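Category: Film Awards / Help for Voters

Clomilberg Film Prize – Questions from Voters

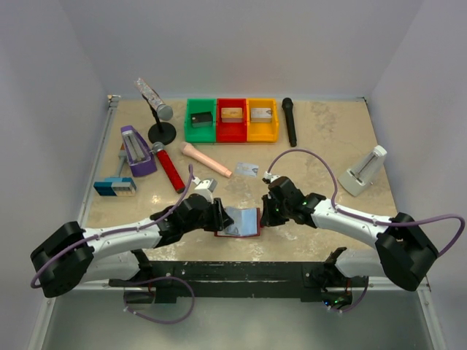 An open booklet with a dark red border and clear blue sleeves.

Who can vote for the prize?
Every member who joined before May. This year there are 41 members in the acting group.

How many films must I see?
All films on the short list. If you missed one, please leave that category empty.

Can a performance be entered in 2 categories?
No. The studio chooses lead or supporting role, and Telma Sepúlveda confirms it.

My favorite actress was not nominated. Can I write in her name?
Sorry, this is not possible. You can send a comment to Wai-kit Tu – he reads them all before the rules are changed.

Do you publish the number of votes?
Only the winners are published. The numbers stay with our counting office in Binwood.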